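Kulldale upholstered bed, queen - six months in

We bought the Kulldale in March to replace a metal frame that squeaked every time one of us turned over. I had read a lot of reviews written the day after delivery, and they weren't much help, so I waited.

Price and delivery. We paid $433 at the Tarnbridge outlet store, floor model excluded. The online price was higher when I checked. It came in two boxes, one very long and awkward on the stairs. Measure your landing. The hardware was all there and labeled by step.

Assembly. The instructions say one person can do it. One person can do most of it, but the side rails need somebody holding the far end while you start the bolts. Start all of them by hand before you tighten any. The slats come on a roll and attach with fabric tape. I replaced the tape with short screws after the second week because the slats near the foot end kept shifting.

Noise. None so far. I retightened the rail bolts once at the three-month point and they took a quarter turn.

Weight. The label says the frame is rated for 1000 pounds including the mattress. Ours is a heavy hybrid from Vlachou and the center legs have held up fine on a wood floor. Put felt under them. The plastic feet that come in the box will leave marks.

Headboard. I was unsure about a padded one. It's comfortable to lean on for reading, and the padding hasn't gone flat where I sit. It does collect dust along the stitching, and a vacuum with the brush attachment gets most of it out.
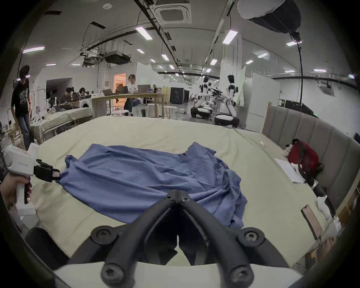 Storage. There are 6 inches of clearance underneath, enough for flat bins and not much else. If you need real storage, the Kikinen lift-up frame is the one to look at, though it costs a lot more and my brother-in-law says the lift arms are stiff.

Customer service. One leg cap arrived cracked. I emailed a photo and a new one showed up nine days later, no charge.

Would I buy it again? Yes, at the price I paid. At full price I'd want better slats. The fabric is the other question mark, and I'll update this after a year if it starts to pill.

- Sotiris Zervas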